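About Grelter

Grelter sells and supports a software kit for robot arms that work with everyday household goods. The kit is called Prulto. It gives a one-arm or two-arm setup the basic skills for handling groceries: finding an item on a shelf or counter, picking a way to grip it, and setting it down again.

We started the company because most picking software we had used was made for bins full of identical parts. Pantries hold soft bags, small jars, tall bottles and foil packages, often side by side.
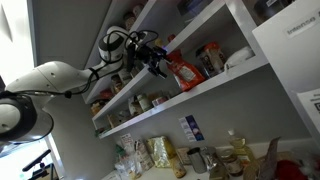 Drulmont, 13 January 2021

Prulto 7 is now our standard release. It comes with grip settings for 84 kinds of packaging and includes the shelf planner that used to be a separate purchase. Customers on an older release can move up at no charge through the end of April.

The shelf planner is the part customers ask us about most. It works out how far the arm can reach between two boards before the wrist gets too close to either one. You enter the shelf heights once, and the planner checks every move against them. 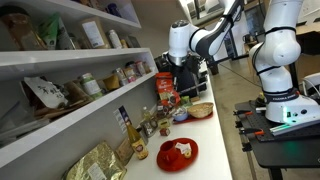
Two-arm setups use the same license. Each arm has its own work area, and the software holds one back when the areas overlap. You can change the areas from the setup screen without restarting.

What we offer

The Prulto license, with updates for one year.
Setup at your site, including mounting advice and a safety check.
Training for your staff, at your site or at our office in Drulmont.
Pryor, our test service. You send us a list of goods and we run 3000 picks and report the results item by item.
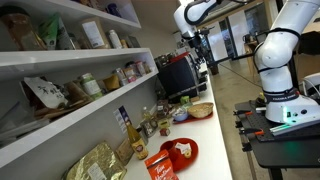
Pryor reports list failed picks as well as good ones, with the grip setting used each time. Most customers order one before they buy a license, and the fee is taken off the license price.

We currently support 64 sites. Support requests go to the people who write the software.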